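Brendex needle driver tips compared with our old graspers: a review after one season

Posted by Endang Wijaya, September 19, 2020
Filed under: Reviews, End effectors

I work in a small laboratory where we teach two robot arms to suture on tissue. For a long time we used the Menon M2 tips that came with the arms. In the spring we bought a pair of Brendex tips and I promised some readers that I would write how they are. My review is about the tips and a little about the wrist camera, as I could not judge one without the other.

The first thing I wanted to know is the grip. When a jaw is closed on a thread, the thread must not slide, and when it opens, the thread must go free at once. The Menon tips were good in the first part and poor in the second. With them I often had to shake the wrist a little to lose the thread, and each shake pulls on the stitch. 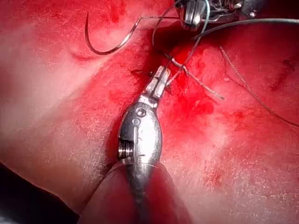
The Brendex jaws are narrower and the edges are flatter, so the release is cleaner. I did 35 throws with each pair before I wrote down any opinion. With the new tips I had to shake the wrist on nine of them, which for me is a big improvement. The price is also bigger – 488 euros for one tip, without the adapter.

Changing the tips takes patience. The cable tension must be set again each time, and the manual explains it in one short paragraph that I had to read many times. I advise to write down the old values before you loosen anything. Also run the homing twice. The first homing after a change gave me a wrist angle that was a little wrong, and the second one was correct.

Then there is the handover of the needle from one arm to the other. It is the hardest test for any gripper, as both tips have to come very close without touching. A slim jaw helps a lot. A slim jaw also bends more easily, and I am careful to keep the closing force at the lower setting. In the Flistmont controller you find it under Tool, then Limits.
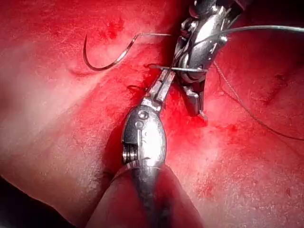
CAMERAS AND VIEW

For close work I prefer the wrist camera. The thin thread is easier to follow and I can judge the distance between the tips. Its weak point is the shine. Polished metal and wet tissue both throw the light back, and our tracking software sometimes takes a highlight for a piece of thread. I lowered the lamp and it became better, but the corners are now quite dark.

The fixed camera gives a calmer picture and it shows both arms from the side. For planning the next stitch it is enough. For the moment of gripping I would not trust it alone – the depth is difficult to guess. If you can buy only one, take the wrist camera and spend the rest on a good lamp.

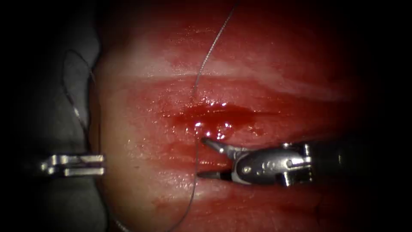
Zoila Pacheco: Thank you for the review, Endang. Did you try the Gimora tips also? We have them on the same controller and the release is good, but the cables became loose before December and we had to order new ones. I would like to know if the Brendex cables stay tight for longer.

Endang Wijaya: I did not try Gimora, sorry. My Brendex cables needed one adjustment until now, on the left arm only. I will write again if this changes.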